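七月 下午二时开始，仿真间
项目：Sturura，机架任务，遥控示教
记录人：Rhea Quiambao（中文如果有不对的地方，请Guilan帮我改，谢谢）

今天的工作是把上个星期没有做完的遥控示教继续做。任务还是那一个：操作者用手柄控制仿真里的机械臂，从方形黑板的上方开始，慢慢移到机架前面，然后进入两层之间的空间。没有别人替我操作，全部是我自己用手柄做的。Haoran Fu在前半段坐在旁边看，后来他去Zarnisitz那边开会了。

开始以前的检查：

1. 场景文件用的是Bai的新版本。机架的尺寸和旧版本一样，我对过一次。
2. 手柄的死区设为默认值。上次我觉得太敏感，可是Hanyu Cheng说先不要改，要改就全部人一起改，不然每个人录的数据手感不同，以后训练的时候很难解释。我同意。
3. 录制程序打开以后，先空录一段，看时间戳有没有跳。没有跳。
4. 俯视的相机和正面的两个相机都开着。正面的相机位置差别很小，Ada Fiore认为留一个就够了，我想先都留着。

关于速度：我把手柄的比例调到36。以前用75，走大的距离很舒服，但是靠近方板的时候手稍微一抖，夹爪就偏出去，我必须再拉回来，所以轨迹里有很多小的来回。这些来回对学习没有好处，模型会把我的犹豫也学进去。改成36以后动作慢了很多，手比较稳，可是从方板到机架那一段非常长，我的拇指有一点累。也许应该做两档，按一个键切换。这个想法写在这里，等Haoran回来讨论。

第一轮我做得不好。我一直看正面的画面，机架又高又黑，后面的板也是黑的，中间那个空间的深度很难判断。我觉得已经对准了，换到俯视的画面一看，位置还差得远。后来我改变习惯：水平方向的移动只看俯视，高度只看正面，两个方向不要同时动。这样轨迹不漂亮，像楼梯一样，但是每一步我自己都知道在做什么。

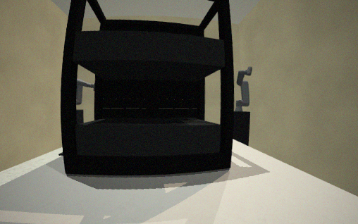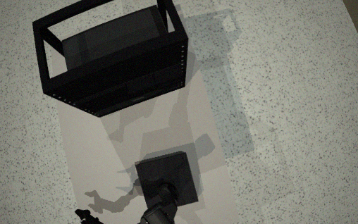
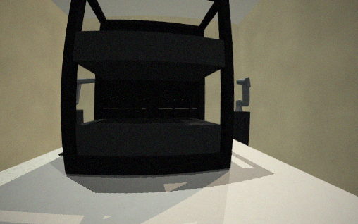

第一张和第三张是正面，第二张是俯视，夹爪在方板上方。

第二轮开始我把起始位置固定下来。以前每次录完按复位，手臂回到的姿势有小的差别，我以为是物理引擎的误差。今天仔细看日志，原因是我按复位键的时候，另一只手还推着摇杆，所以复位以后第一个指令不是零。现在我的规则是：先放开摇杆，数两下，再按复位，再数两下，再开始录。Guilan Cheng说可以在程序里加一个保护，摇杆没有回中就不允许录制。她说代码很短，下次来的时候写。在她写好以前，请大家都按照我这个方法做。

还有一个问题是夹爪的开合。手柄的扳机是模拟量，可是录下来的只有开和合两个状态，中间的阈值在哪里我不清楚。我慢慢压扳机，屏幕上夹爪没有动，再压一点，突然就合上了。做示教的人会不自觉地提前压，这样标签和真正的意图之间有时间差。我在Zusside的旧文档里找到一句说明，说阈值可以在配置文件里改，但是没有写参数的名字。我问了Ada，她也不记得，她要去找以前写这一部分的人问一下。暂时的办法：压扳机的时候一次压到底，不要停在中间。

第九百八十六号片段（文件名里写的是986）要特别说明。在这一段里，我到机架前面以后停了很长时间，因为有人敲门。画面是静止的，可是录制没有停。我没有删除它，只在备注里写了“停顿，非任务原因”。Hanyu以前告诉我，原始数据不要删，筛选的时候再处理。但是如果有人直接拿全部数据去训练，没有看备注，这一段会有不好的影响。我们应该有一个统一的标记，现在每个人的备注写法都不一样，我写中文，Ada写英文，Haoran常常什么都不写。

影子的事情。Haoran看的时候提出来，俯视画面里手臂的影子很明显，策略网络会不会依靠影子来判断高度。我觉得有可能。我自己操作的时候也在用影子：夹爪的影子离方板近了，我就知道应该慢下来。人可以用，模型用也不一定是坏事，可是以后光源换一个方向，它可能就不会做了。Haoran建议每录一批就换一次光的方向。我担心的是人的操作也会跟着变，前后两批的轨迹不能直接比较。我们没有得出结论，先保持现在的光源，把这一批录完。

第三轮比较顺利。比例还是36，分方向移动，复位按新的规则。进入机架中间的时候我碰到了一次下层的前边，接触力的曲线上有一个很尖的峰。我退出来，升高一点，再进去。这一段我保留了，标为“碰撞后恢复”。我认为这样的片段有用，如果全部示教都是完美的，机器人偏了以后就不知道怎么回来。Ada不完全同意，她觉得恢复的片段应该专门去录，不应该和正常的混在一起。她的理由我理解，所以我放在单独的文件夹里，两种做法都还来得及。

眼睛和手的休息：我规定自己每轮之间离开屏幕，喝水，走一走。第二轮后面我没有休息就接着做，开头几段明显比较差，摇杆的曲线很乱。以后排时间的时候请不要把一个人连续排满。

没有做完的：
- 两档速度的切换，和Haoran讨论
- 复位保护，Guilan写
- 扳机阈值的参数名，等Ada的消息
- 备注的统一写法，我先写一个草稿，发给Hanyu看
- 把今天的片段回放一次，检查俯视和正面的时间是不是对得上（我只查了开头的2段，都对得上，后面的没有查）

数据已经复制到共享盘Sturura的目录下面，本地的还没有删。手柄放回抽屉了，线请不要绕得太紧，接头的地方已经有一点松。

下午五时四十分，关机。

补充（晚上写的）：Hanyu回了信息，说备注里最好不要用整句话，用固定的几个词，后面加自由说明。我明天按照这个改草稿。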